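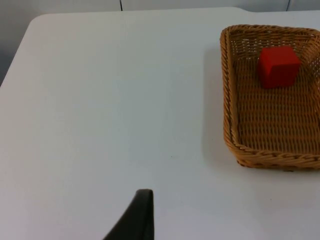
Soomro reckons we should send the Pliren trial kit back before the 30 days run out and stop fiddling with it. I read that over breakfast and I'm not there yet – the arm itself is fine and I quite like the teach software, once you've found the hidden speed slider.

6th April. Started on the starter lessons in the Hurko booklet. The wording is poor (lesson 4 tells you to "open the close") but the jog buttons do what they say, and I had my first points saved before my tea went cold.
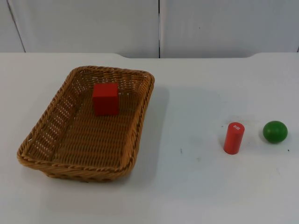
My main gripe is still the price: 327 a year for the software on top of the kit, and that's per bench! Stikine quoted us less with support thrown in. I'd want to try both on the same job, and a basket makes a decent one, as the braided rim stands proud of the floor and the cube in there has to be reached from above. The cylinder and ball out on the bare table are a much kinder test.

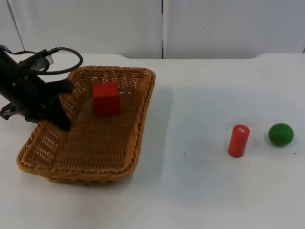
Gripper over the back-left corner, cube still in the basket.

Next: ask about spare finger pads, and redo lesson 8 with the slider down.

Filed under: Bench notes > Kit on trial

Comments (2)

benchmouse: Does the yearly fee cover updates?

tinlid: We paid for 13 months and got two updates, both small.

Last updated: September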